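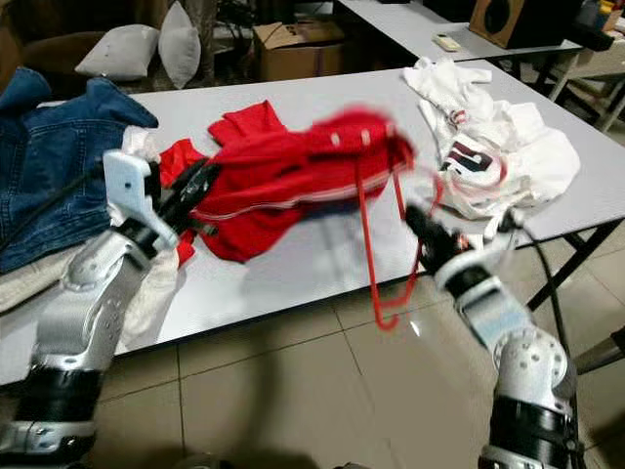 Red top on the hanger, denim jacket crumpled on the left of the table.

Laundry tips from the Trarkier open day

Quick one this month, typing with a basket of towels at my feet. Went to the Trarkier open day in November, the one where they have robots doing housework. I went for the robots and came home with a list of tips for hangers. Make of that what you will.

The demo was plain old clothes. Tops, a jacket, a T-shirt, plastic hangers, a rack. No music, no big speech, just two arms and a table. I had to drive 60 miles so I stayed for the whole thing, 18 garments by their count, and took notes on the back of the parking slip.

What I wrote down, tidied up a bit:

Clear the table first. Big flat surface, nothing but clothes on it. I always hang straight out of the basket and end up with a sleeve inside out every time. Tip the load out, spread it a little, pick one thing. Then the next thing.

Shoulders, not middle. Pick a shirt up by the shoulder seams and the rest of it falls more or less where it should. Pick it up by the belly and you get a ball. The staff said this was the first thing they had to sort out, and I have been doing it wrong for thirty years.

Hanger goes in from the bottom on a T-shirt. Never through the neck. Stretched necks are the number one letter I get on this page. Slide it up from the hem, one shoulder on, then the other, then a small tug both sides to even up.

Zippers and buttons - close the top one only. Keeps the thing on the hanger and you dont have to fight it later.

Thin plastic hangers are fine. I was a snob about this. For tees and light tops they are fine, and they slide in easy. Heavy stuff no. Denim wants a wide hanger or a hook, otherwise you get those little horns in the shoulders. To get horns out, damp fingers, rub, leave it be for ten minutes.

Leave a gap on the rack. A hand's width if you can. Clothes jammed together come out as wrinkled as they went in, and anything with damp in it will smell by supper.

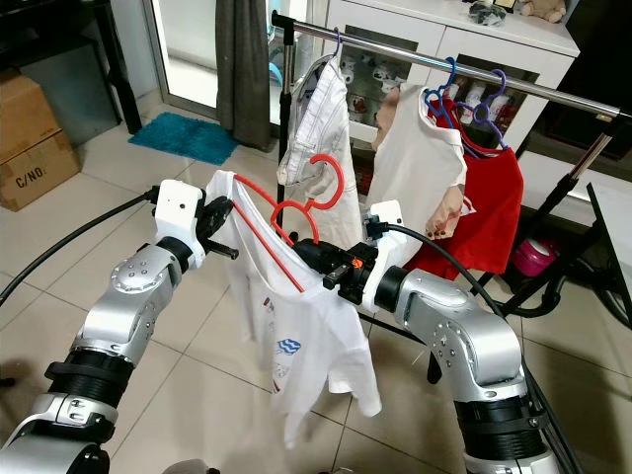
Also, bring the rack to the work. Obvious I know. Mine lives in the hall and the table is in the kitchen, so I walk back and forth with a shirt in each hand. Moved it Saturday-style, ie in a bad mood, and it has stayed moved. If yours has wheels, use them, thats what they are for.

Two hands at the end too. Hook over the bar with one, hold the hem clear with the other so it doesnt knock the neighbor off. One-handed is how I lose half a rack onto the floor.

Shorts and skirts. Clip or fold the waistband over, either one. With elastic waists I fold, clips leave a dent.

Someone in the crowd asked about color-coded hangers, one color per person in the house. I like it. Tried it at home with a bag of Luvwood ones, 400 to the case which is silly, split a case with the neighbors. They are a bit rough on the ends so run a nail file over them before any knits go on. Two minutes.

Questions I got asked when I got back:

Is it fast? No. Slower than me. It is patient though, and I am not, and I think thats the useful bit. I slowed down and had less to iron.

Can you buy it? Not that I could find out. They had a sign-up sheet, I was number 452 on it. There was a leaflet for a smaller thing called Lui as well, for socks I beleive, but I didnt see it working so no comment.

Did you iron after? A bit. Collars. For the rest I used the Brukix steamer, held well off the fabric, top to bottom, let it hang before wearing. Do the inside of dark things so you dont get shiny spots.

If you go to one of these, get there early, the good standing places fill up by 10 am. Flat shoes - it is hard tile and no chairs to speak of. Bring your own pen. Ask the staff things between garments, they are glad to talk, less so in the middle of a sleeve.

One more from the parking slip which I nearly couldnt read: turn tees right side out BEFORE the wash and not after. Prints are the exception, those go inside out, cold water, and get turned when you take them off the line.

Next month is grease on stove hoods. Send me what works, and please say what the hood is made of this time.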